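Shoemaking in Rirkine

Shoemaking was for a long time the main trade of Rirkine, a market town on the river Tô. The first workshops stood along Prernevgate, where leather came by boat from Grarkwood. At its highest point the trade gave work to 3000 people, in a town that had 3263 houses. Most workers sewed the uppers at home and carried them to the shops for soling - a custom which lasted until the large factory was opened. Today 19 workshops remain, mostly for repair.

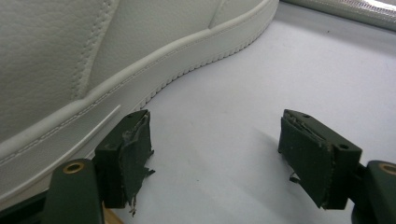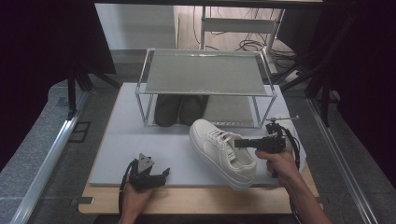

Page last changed in March, 19:53

A sneaker with a stitched leather upper (first picture); dark gray shoes on a small rack (second picture).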